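Tiltbridge Hall Users' Group
Minutes of the October meeting

Meeting opened at 6 pm. Apologies were received and noted. The minutes of the previous meeting were agreed with one correction: under item 2, "boiler" should read "water heater".

1. Kitchen refit
The Graller quotation had been circulated. It covers the worktop, sink and splashback, and excludes removal of the old units. The price holds for 30 days. Catriona Matheson reported that the sink position in the drawing does not match the existing waste pipe. Graller to be asked for a revised drawing before any order is placed.
Action: CM

2. Refreshments and disposable cups
The hall got through 646 paper cups between April and September, according to the stock book. The present supply comes from Sowah in sleeves and is charged to the general account. It was proposed that regular hirers bring their own cups or use the crockery in the tall cupboard, and that paper cups be kept for one-off bookings.
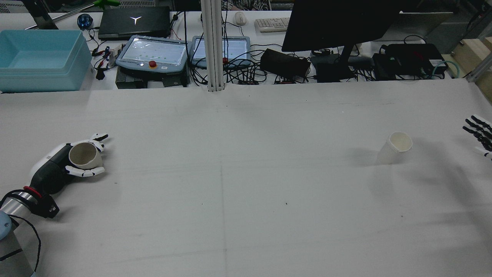 Catriona Matheson asked whether the crockery would stand up to the extra use, given that the dishwasher takes a full hour per cycle and two groups often follow each other without a gap. She would support the change from January, with the Sowah order halved until then and the figures looked at again in spring.

Agreed on that basis. Used paper cups go in general waste, as the recycling contractor does not accept them. The notice by the bins is to be reworded.
Action: CM to amend the order.

3. Bookings
Famidance has requested an extra hour on its existing evening slot. No clash was found. Agreed at the standard rate, to be reviewed after one term. The group is reminded that chairs must be stacked no more than six high.

4. Any other business
The side door closer is slamming and needs adjusting. The key safe code has been changed and hirers informed.

Meeting closed at 7.25 pm.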